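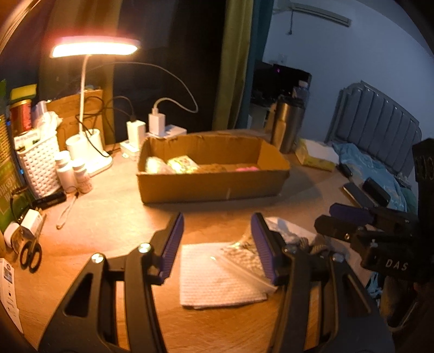
House rules for recording with hand-held grippers

Posted in March by the author of the Grirovetti notebook

I have been recording table tasks with a pair of hand-held grippers since the winter, mostly sorting and packing small household things into a cardboard box. When I started there was a one-page guide from the project, which is called Storport, and it covered charging, file names and not much else. The rest I had to work out. I've now written my own rules down, and a couple of people on the Storport list asked to see them, so I'm putting them up.

They are for desk work in an ordinary home. If you have a proper bench in a lab you will have different problems.

Before recording

Look at the pads first. Mine are the purple ribbed kind, and the ribs pick up lint from paper towels and dust from cardboard. I wipe both pads on both grippers with a damp cloth and let them dry. A dirty pad slips on plastic bags, and then you squeeze harder than you should, and the recording teaches the wrong amount of squeeze.

Check the screws at the finger joints. I put a screwdriver on each one before the first take of a session and again if I've dropped the tool. Do not tighten them until the finger gets stiff. It should open and close with no play from side to side. If it wobbles, fix it and do a new calibration, even if you are in the middle of a set. I once skipped that step and had to throw out 32 takes.

Open and close each gripper all the way 3 times at the start of the file. The software wants to see the full range. I do it slowly, with nothing between the pads.

The desk

I used to clear the desk down to bare wood. The Storport guide asks for that, or did in the version I have. I've stopped doing it for most sessions. A desk in use has a lamp on it, and chargers, tape, scissors and a basket of papers. If every recording is made on an empty desk, the robot that learns from it will have trouble the first time it meets a power strip. My rule now is that the things that live on the desk stay there, and the things being handled go in the middle where both hands can reach.

There are limits. Scissors are closed and point away from where I stand. Medicine stays shut with the cap on and is never one of the objects in a task. Cables can be in view but must not run through the part of the desk where the hands work. I learned this when a finger caught a charging cable on the way back from the box and pulled the plug half out of the strip. Nothing broke, but I moved the strip back after that.

Phones and screens are a separate matter. A screen in another part of the room can easily be readable once someone zooms in on the recording. Turn it off, lock it, or turn it away. The same goes for mail, labels with an address and anything with a code on it that might scan. I go around the room once before each session and check. It takes less time than going back through the files later.

Light

Use the same lamp at the same setting for the whole set. I leave the desk lamp on even in daytime, and I pull the curtains if the sun is moving across the desk. Changing the light between sets is fine, and probably good. Changing it in the middle of one is what causes trouble, as the tracking can jump when a patch of sun arrives.

Handling

Objects go in the box one at a time. If an object is soft, such as a folded paper towel, take it by the edge nearest to you and lift before you move sideways. Bags of small things should be picked up near the top with some slack, never across the full part. Rope is the hardest item I use. I coil it before each take and pick up the whole coil, and if it comes undone in the air I finish the move anyway and mark the take.

That last part matters more than the rest, I think. Keep the bad takes. The guide says to delete failures, and I did for the first month. Then Tusetti, the group that processes our files, asked everyone to keep them and tag them, and now I have a gap in my early data that I can't fill. Tag a failure when it happens. Don't trust yourself to remember it at the end of the session.

When both grippers are in use, one hand moves and the other waits, unless the task really needs two. The waiting gripper stays open and low at the side of the desk. If you rest it on top of something, it gets recorded as a contact.

Leave the box alone during a set. I mark its corners with small bits of white tape so I can put it back if it gets bumped.

Breaks

The tools are not heavy but they are held away from the body, and my wrist complains after a while. I do 8 takes and then stop for 4 minutes. I put both grippers down, open, with the pads not touching each other. Pads left pressed together overnight get a flat spot.

I stop for the day when I notice myself rushing. The takes get shorter and the objects land in the box crooked, and it shows in the playback.

Still not settled

I don't have a good rule for how full the box should be when a set begins. At the moment I start some sets with it empty and others with a few packages already inside, and I write down which. Colombo, the other set of guidelines that gets passed around the list, says always empty. I don't agree with it, but I haven't got enough sets of each kind to show a difference yet. I'll add to this page when I do.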